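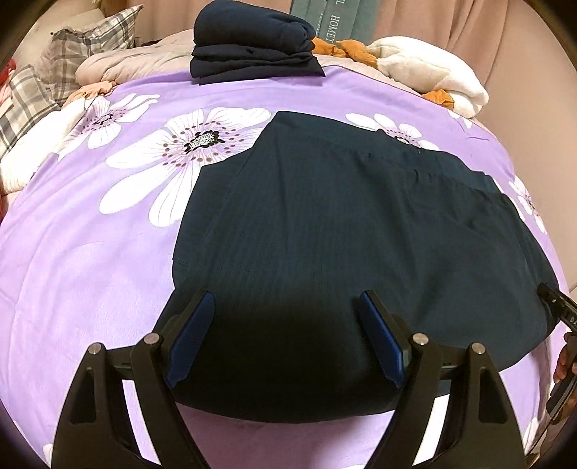
Navy garment, apparently folded in half, lying flat on the bed.

Print this page | E-mail this page

Folding elastic and gathered waists

I rebuilt the bottom drawer in June. It is 40 cm wide inside and 28 cm deep front to back, and the old method (fold in half, fold again, push) had stopped working for anything with a gathered waist. The band is thicker than the legs, so a stack of nine leans toward the band side and the top ones slide off when the drawer opens.

The procedure I use now:

Lay the garment flat on the bed. A floor works, but the bed is the right height for my back. Fold in half lengthwise, left over right, with the side seams matched. Pull the crotch point out flat so it does not bunch under the band. Smooth from the waist down, never from the hem up, or the fullness collects in the gathers and stays there.

Then fold the hem to just below the band - not onto it. Keeping the band at a single fold takes most of the lean out of the stack. Fold once more to fit the drawer depth and file upright, band down.

Ribbed cloth holds a crease less well than plain twill and needs a firmer press with the flat of the hand. Dark navy also hides the seam line in poor light. I switch on the bedside lamp for the dark pile and leave it off for the rest.

Ruth Pearce wrote to ask whether alternating the bands left and right gives the same result. It does in a flat stack. In an upright row it makes the ends uneven, and the row tips when two or three are out for washing. Natalie Sowerby rolls hers. I tried that for a month and the elastic came out with a twist in it.

Shirts are on a separate page.

Last updated: June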